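Ulomik: a two-finger gripper kit for small jobs

Liviu Sârbu sells one thing, and he would like people to know what it can't do before they order it. The Ulomik is a two-finger gripper kit with textured pads and a wrist camera, made by his company, Ultel, in a rented unit in Bravton. It bolts onto a small arm the customer already owns. The gripper alone costs $1,293. With the camera and the software it is $1,621.

"Most of the people who call us already have an arm," Sârbu said when we spoke in October. "They have it picking up blocks. They want it to pick up something they use every day, and that's when the trouble starts."

The everyday thing he likes to talk about is a phone and its charger. Repair counters and test rooms plug in phones all day, and he thinks that is dull work a small arm could take over. It is also hard work for a gripper. A phone is smooth and heavy for its thickness, a connector is small, and the cable between them goes where it likes.

"The cable is the worst part," he said. "You can measure a phone once and you know it. A cable is a different shape every time you put it down."
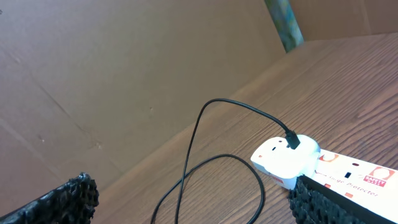

Cable, adapter and surge protector, seen from the wrist camera.

Ultel's first pads were smooth silicone. Sârbu said they held a phone well enough on the first day and picked up dust by the third. The present ones are black with a rough texture, and they come off with two screws so they can be washed or replaced. The company rates a pair for 2,000 grips. A spare pair is in the box.

I asked whether a rough pad would mark a phone. He said he had worried about that too, and that the answer depends on how hard the user tells it to squeeze. The software ships with a low force limit, and raising it takes a separate setting.

"People want to turn it up right away," he said. "I tell them to move the fingers lower down first. Usually the grip was in a bad place."
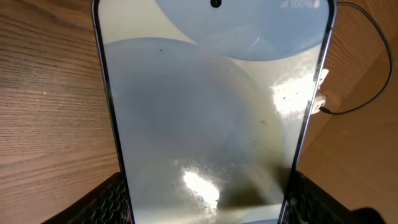 One reader who bought the kit last year wrote to us that the grip had been fine from the start and the manual had not. The force settings were spread over several chapters, the reader said, and it took an evening to find out that the camera had to be set up again after every pad change.

Sârbu did not argue with that when I read it to him. The manual has been rewritten, he said, and setup after a pad change now takes 20 minutes, most of it spent waiting for the software. He would like to get it lower.

The camera rides at the wrist, so it gets a close view of the fingers and whatever is between them. The drawback is that it moves when the arm moves, and a fast move can smear the picture. Sârbu recommends slowing the arm for the last part of any approach.
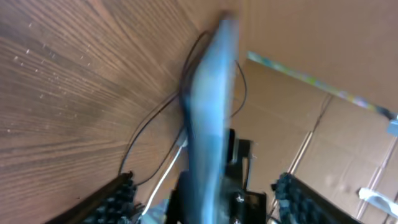

Both fingers and the loops of cable, during a phone handling session.

Ultel does not sell a finished phone-charging station and has no plans to. Customers write their own routines or start from the sample ones, and Sârbu is blunt that the samples need adjusting for each table.

"If you want to open the box and walk away, buy something else," he said. "If you have a few weeks and some patience, we'll answer your emails."

Orders go out from Bravton. A second shipping point is planned in Roman for buyers in Europe.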